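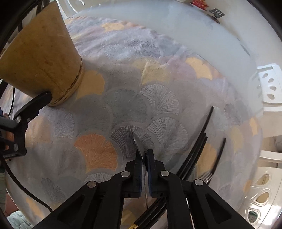

2021-09-27

My aunt's funeral was in Jastcombe last month and I said I would write down how the practical side went.

The notice in the paper cost more than I expected and they wanted the wording by noon. We left out the list of cousins and nobody minded. Sobia Rizvi took the service. She came to the house the week before, stayed for 2 hours and asked mostly about the allotment.

The undertaker's bill was £2,268, with the plot separate. Trokell, the stonemason, won't fit a headstone until the ground has settled, so there is a wooden marker for now. It has her name and the plot number, 643.

Still to do: thank-you cards, the library books, and finding out who has the spare key to the shed. My brother is going over on Saturday with the van.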